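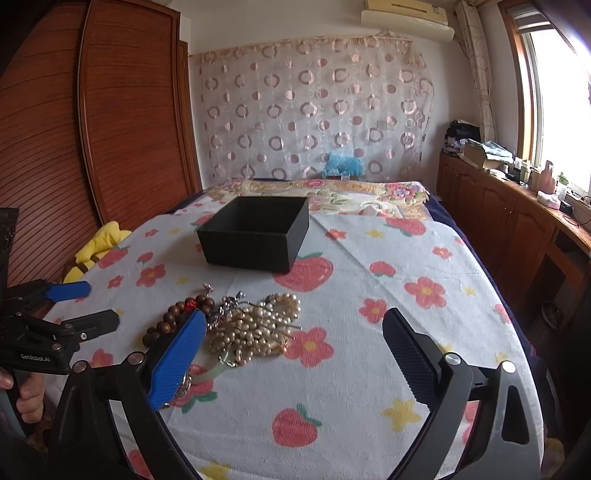
**When will residents of Endale be able to have jewelry valued in town again?** The free valuation desk at the Bruncombe Street library reopens in August, following a closure of two years.

The desk will be operated by Urker, the auction house, under an agreement with the town council. Each visitor may bring up to two items per appointment. Written valuations for insurance purposes remain subject to a separate fee.

The council has set aside $4,000 for the first season and expects to offer 900 appointments. Bookings will be accepted at the library's front counter and by telephone.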